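Search this blog
Search
Enter keywords

The padlock people

I joined the robotics club because Ingrid Blackwood told me there would be snacks. There were, for one meeting. By the second I had somehow become one half of the grasping team, the other half being Samuele Pagano, who is a sophomore and already talks like a man with a mortgage.

Our project is called Wasik. The idea is that the arm picks a padlock up off the table, turns it over and puts it down where we tell it to. My mother asked what it was for and I changed the subject. The club before us stacked foam cubes, and they got their picture in the hallway, so I'm told the bar can be cleared.

Foam cubes, I now understand, are a gift. They squish. They have no opinion about which end you grab. We've logged 283 tries since we started and 66 of those ended with a padlock in the right place, a number Samuele has put on the whiteboard in green marker, as if the color might help.

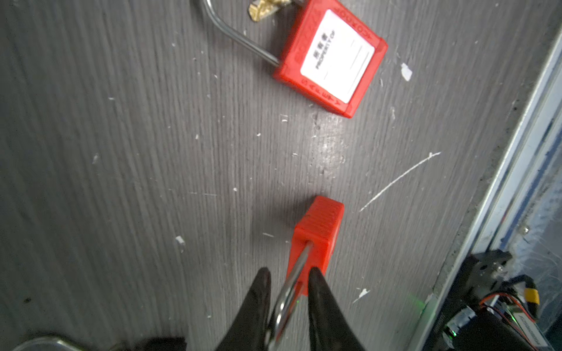 Grasping is mostly an argument about where to put your fingers. I was for the body, all those nice flat sides, and Samuele was for the shackle, and we spent most of a Sunday on it without either of us learning anything. Now the fingers go on either side of the shackle and I have to be gracious about it. The other red one, with its PROPERTY OF label and nothing written on the lines under it, is next. I've offered to sign it. Samuele says it would confuse the vision code, which he also says about my sweater.

We show the whole thing to the rest of the club in November. Ingrid says there'll be snacks.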